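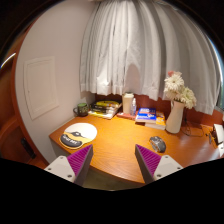 Las pinzas de mano, ante un escritorio con libros, un ratón y un jarrón de flores blancas.

Ekkachai Phetsri pasó años montando armarios en Mutwood, una fábrica de muebles. Desde diciembre trabaja sentado o de pie ante una mesa, con una pinza en la mano, y repite gestos que cualquiera hace en casa sin pensar: coger una taza, apartar un libro, devolver el ratón a su sitio. Los movimientos quedan grabados y sirven para entrenar a los robots de Vestholm, la empresa que automatizó parte de la planta.

El cambio afectó a 69 empleados. La mayoría sigue en el montaje, con turnos distintos. Cuatro pasaron al equipo de grabación, entre ellos Phetsri, que pidió el traslado por la espalda. «Antes acababa el día con dolor en los hombros. Ahora me duele la muñeca, pero menos», cuenta.

La jornada se mide en repeticiones. El mes pasado entregó 361 válidas de una sola tarea, ordenar un escritorio, y tuvo que rehacer muchas otras. Una toma se descarta si el objeto resbala o si la mano duda demasiado. Al principio le costó ir despacio – en la cadena le habían enseñado lo contrario.

El sueldo es el mismo. Lo que se discute es la categoría: en el convenio figura todavía como montador, y el sindicato quiere un puesto propio, con formación reconocida y dos descansos más por turno. La dirección ha aceptado los descansos. Sobre lo demás habrá otra reunión después del verano.

En la nave, los antiguos compañeros le preguntan si está enseñando a una máquina a sustituirlos. Phetsri dice que él también se lo pregunta. Come con ellos casi todos los días – el comedor sigue siendo el mismo – y a las tres vuelve a su mesa.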